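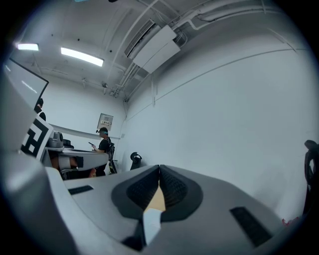 Pluvero Hurkider hand gripper kit, used for one term in a student club

Reviewed by Ming-te Chu, December 2018

Our club has had the Hurkider since April. I waited with the review until the students had finished a full project with it, and I am glad I did, as my opinion in the first week was quite different from my opinion now.

I should say first what kind of users we are. We are a robot club at a technical college. Most of the members are in their second year, they can write simple programs, and they like building more than reading. I help with the lessons, and I am also the person who must fill in the order forms. We bought the kit with our own budget and Pluvero does not know that I am writing.

The project this term was to teach a robot arm some small table tasks: open a box, close a box, move it to another place on the table. The students do the task by hand with the grippers, the movement is recorded, and the arm learns from the recordings. In earlier terms we moved the arm with a joystick and it was slow and boring work. With a gripper in each hand a student can do the same task many times in one afternoon.

What comes in the package

The set for two hands has two grippers, two camera mounts, a bag of screws, printed sheets for the marker cubes, spare finger pads and a manual of 33 pages. The cameras are not included. The shop page says so, but in small letters at the bottom, and So-ying Kong and I both missed it. We lost one week waiting for them. Please read the list before you order.

The gripper bodies are gray plastic. They are light, and the edges are clean. The marker cubes are white with black square patterns, and they are bigger than I expected from the drawings. Two of the printed sheets had a fold through the middle, so we printed them again on thick paper and had no more trouble.

Building it

The manual says the assembly takes one hour for each gripper. Ours took the whole first meeting and half of the second one. The order of the steps is strange. In step 5 you close the housing, and after that, on the next page, you are asked to put in the spring. Every group that builds this kit will open the housing again, I think. Oi-ling Tsai wrote the right order on a piece of tape inside the lid of the package, and the second gripper went together much faster.

The screws are good quality, and they go into metal inserts instead of straight into the plastic. For a club this matters very much. Our old Tai gripper had holes in the plastic only, and after one year of students opening and closing it, no screw would hold.

I have one real complaint about the building. The camera mount can be turned by a few degrees even when it seems to be tight. It looks fine, but then the recordings from one day do not match the recordings from the day before. We now draw a thin pencil line across the mount and the body after the calibration and look at it at the start of every meeting. A small pin would solve it, and I hope Pluvero will add one.

In the hand

The trigger is soft and comes back nicely. With smaller hands it is a long way to the front, and Oi-ling has to hold the gripper lower than the manual shows. It is a pity that the handle cannot be adjusted.

The finger pads are black rubber with a fine grid on the surface, and they are the best part of the kit. They hold a smooth plastic box without much force. They do collect dust, so we wipe them before each session with a cloth and a little water. Do not use alcohol. We tried it on one of the spare pads and the rubber became hard at the edge.

For the box tasks we decided that one hand should steady the box and the other should work at its side or corner. It sounds simple, but the beginners want to do everything with the right hand, and the left gripper only hangs in the air. A learned movement will have the same bad habit. I now ask each new student to do the task slowly with bare hands first, and to tell me aloud which hand is working. Then they take the grippers.

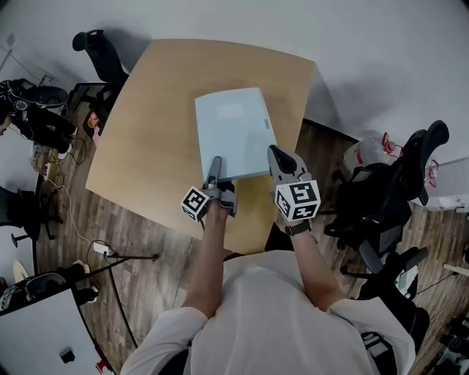 Mahnaz Farahani wrote to me, after reading my draft, that I am too polite about the weight. The kit is light for the first ten minutes, she says, and after one hour the cubes make the wrists turn outward, and then people start to rest their elbows on the table and the recordings become lazy. She would put a maximum time per student in the club rules and would write it on the wall.

I believe she is right, and we have changed our plan. A student now records for a short time and then changes place with the person at the computer. The quality at the end of the afternoon is much better. It has another advantage, too: the person who has just been recording can tell at once which takes were bad, and can mark them while the memory is fresh.

A few other things we learned about the working place, which the manual does not discuss at all:

The table should have free space around it. We pull it away from the wall and push the chairs back.

Cables on the floor are a risk when someone is walking with a gripper in each hand and looking at the box. We put them to one side before starting.

Shiny objects are difficult. Under our ceiling lights a glossy box sometimes gives a strong reflection, and the software then has trouble to find the edge. Turning the table a little was enough.

Long sleeves should be pulled back from the cube. A loose cuff can cover a corner of the marker and the position is lost for a moment.

The software

This part is weaker. The recording program is free and runs on our old laptops, which I appreciate. The calibration is easy to follow and has clear pictures. You show the cubes to the camera, turn them slowly, and wait for the green message. After the second time the students did it without me.

The trouble comes later. When a marker is lost in the middle of a recording, the program does not give any warning. It saves the file as if everything is correct, and you find the hole only when you open the curve. In our first weeks we kept many recordings that could not be used. Yi-chun Cheng wrote a small script which checks the files after each session and makes a list of the bad ones. It is only a page of code, and I do not understand why the company did not include something similar.

The export works with the Vakska format and with plain text tables. We use the plain tables. The column names are in capital letters and shortened so strongly that we needed to ask the support what three of them mean. The support answered on the next day, in a friendly way, and the answer was correct. That is worth a good mark in my book.

The cameras

You can use any small camera that fits the mount, but you will want a very wide lens. With a normal lens, the fingers fill the picture and you do not see where the table is. Our wide lenses show the gripper, the table, and also the lights, the pipes and the air conditioner up at the ceiling. The students found it funny to see the room bent like a bowl. For the learning it is good that the room stays in the picture, as the program uses fixed things in the background to know how the hand is moving. 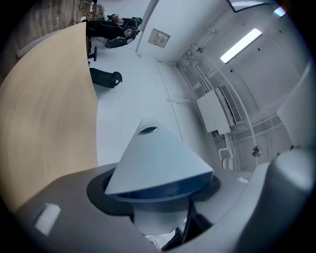

Photo: Yi-chun Cheng / club recording

One warning about people in the room. With such a wide lens everyone near the table will be in the recordings, also those who are only sitting and waiting for their turn. We ask all members at the start of the term if they agree, and two students said they prefer not to be filmed. They sit behind the computer desk during recording, or they come to the other meeting. If your club is in a school with younger students, please speak with the parents before you buy any kit of this type.

The results

Since some readers will ask: yes, the arm learned to move the box. It also learned to close it, most of the time, when the box lay in the position we had practiced. Opening the latch is still a problem. The fingers are a bit too thick at the end for small latches, and the students had to push with one corner of the pad. A person can feel if the corner is in the right place. The arm cannot, and it often slides away. Pluvero sells a thin finger as an extra part, and we have ordered one pair for the next term. I will add a note when we have tested it.

Compared with the Tai

The Tai is cheaper and its trigger has a shorter way, so it is more comfortable for small hands. It is also noisy and the screw holes do not survive a club. If you are only one person and you build it once, I would look at the Tai first. For a group, where many hands will open, drop and repair it, I would take the Hurkider again.

Ours has been dropped on the floor twice that I know of. The first time a cube came off and we glued it and repeated the calibration. The second time there was no damage.

What I like: the rubber pads, the metal inserts, the easy calibration, the quick support.

What I do not like: the order of the steps in the manual, the camera mount that turns, no warning for lost markers, the long trigger, the price of spare pads.

My mark is 3 out of 5 for the software and 4 out of 5 for the hardware. So-ying wants me to add that the carrying bag, which is sold separately, is too short for the gripper with the cube attached. You must take the cube off each time and then calibrate again, so we keep ours in an ordinary storage box with two old towels.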